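Bratbridge Edge Handling: Working Rules and Data Card

Bratbridge is a set of gripper recordings of teal parts being handled by the edge. It goes with the Papadopoulos cell notes, and the rules below apply to anyone who adds to it.

Rules for recording

1. Keep one finger on each side of the edge before you close. Start slow. If a finger touches first, open and line up again.
2. Leave glare in the images. Do not retouch highlights or crop them out.
3. Note anything stuck to the work surface in the run log, including tape scraps.

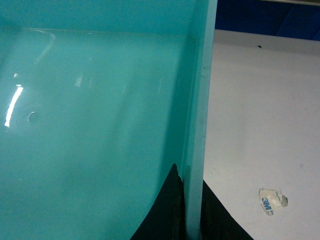

4. Stop after 3 failed grasps and call the shift lead.
5. Stay outside the marked line while the arm has power. Two people must be on shift for any run over 40 minutes.

Labels

Each run gets one of 4 labels: clean, slip, missed, stopped. Label from the full run, never from a single still. When two labelers disagree, keep both labels and set the review flag.

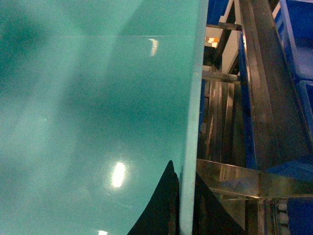

Wrist view, fingers on either side of the lighter edge strip. Steel bars and blue bins to the right.

Known limits

Shiny surfaces only. Reflections of overhead lights are common and can hide fine marks. Drilleo parts are kept in a separate set and follow their own rules.

Changes

January: added rule 5, reworded rule 2.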